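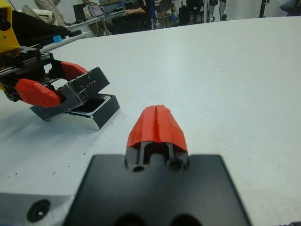 A robot arm at a white tabletop.

Renters in Prikby who fell behind this spring will have until the end of February to pay what they owe, under a repayment plan approved by the county housing office.

The plan covers households that missed at least one payment after March and can show a loss of wages. Landlords who sign on agree to drop late fees and to hold off on filing for eviction while payments are being made. Tenants pay their regular rent plus a fixed share of the back rent each month.

Delwyn Harawira, who runs the housing office, said 71 landlords had signed so far, most of them with fewer than 10 units. The largest is Treloar, which owns almost 1,000 apartments on the east side.

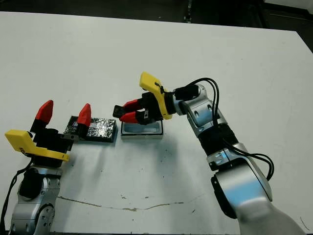
"The small owners came in first. They have mortgages too, and a partial payment is better for them than an empty unit," Harawira said.

Kaltier, a credit union with two branches in the county, will make short-term loans to landlords waiting on back rent. The loans carry no interest for the first seven months. A spokesperson for Kaltier would not say how much money had been set aside.

Tenants who miss two payments in a row are removed from the plan and lose its protections. They can apply again once, with new proof of income.

Forms are at the housing office and at the Virkero Street library. Applications are read in the order they arrive.

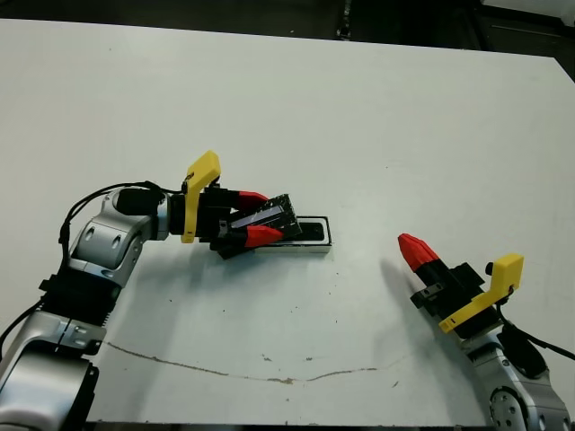
Two robot arms over a large white table.

Last updated: 6 Aug 2020

Contact the newsroom | Copyright 2020 | Back to top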